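Hollis Villanueva
A thread on reading picture books aloud when half of the room does not share your language. From the Frota newsletter, for teachers and for grown-ups at home.

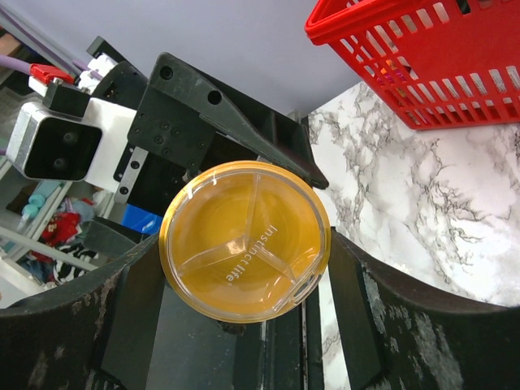 Frota, Issue 56

1/ I have read aloud to children since 2003, and for most of that time in a language I learned as an adult. I still make mistakes with my vowels. The children correct me and we go on.

2/ The new issue is on the subject of patience. We chose it in March, when many parents wrote to us that waiting is the hardest thing to talk about with a small child. I think it is hard with a big one also.

3/ First, please read the book alone before you read it to anyone. Read it with your voice, not only with your eyes. There is always one sentence that your tongue does not like, and you want to meet it in private.

4/ The book we use in this issue is "The Ferry to Kuveck". A girl and her uncle wait for a boat. The boat does not come for 15 pages. It is a brave book, I think, for this reason alone.

5/ Some teachers asked if they may skip pages in the middle. Please don't. The children start to move on their chairs, they sigh, somebody asks when the boat comes. You can say: "What do you think the girl is feeling now?" and they will know, because they feel it too.

6/ A question I like better than "Did you like the story?" is "Where did you want to turn the page faster?" Every child can answer it by pointing. No vocabulary is necessary.

7/ For groups with several home languages: teach one word from the book in each language before you begin. We take "wait". Write the words large on paper and leave them on the wall. In Amcombe the library group had them up until summer, and the children added words for "almost" and "not yet" by themselves.

8/ The drawing page. Fold a sheet in the middle. On the left side the child draws something they waited for. On the right side they draw what they did while they waited. Very often the right side is more full than the left – we didn't plan this.

9/ Do not write names of feelings on the drawing for the child. If the child tells you "this is the angry corner", you can write it in their words, small, with a pencil.

10/ For the older ones (nine and up) there is a writing page. It has three beginnings of sentences: "I stopped waiting when", "Somebody waited for me when", "I would wait again for". They may leave one empty. Some leave two.

11/ A parent in Vostden wrote to me that her son refused to draw and only colored the whole page gray. She wanted to know if he did it wrong. He did not. She asked him to tell her about the gray and he spoke about his grandfather's airport visit all through dinner.

12/ Small correction from the last issue: the list of wordless books ended on page 95, and the index sent you to page 59. I am sorry for this. The printed copies stay like that, the file is repaired.

13/ The worksheets for this issue are free to copy for your class or your reading group. The full list of books by theme is in the same folder, under "Grown-ups and kids". Next theme is borrowing and giving back. If you know a good book on it, in any language, please reply with the title.

14/ And if you read "Kuveck" this week, write to me at which page your group began to sigh. Mine was page six.

November 15, 2018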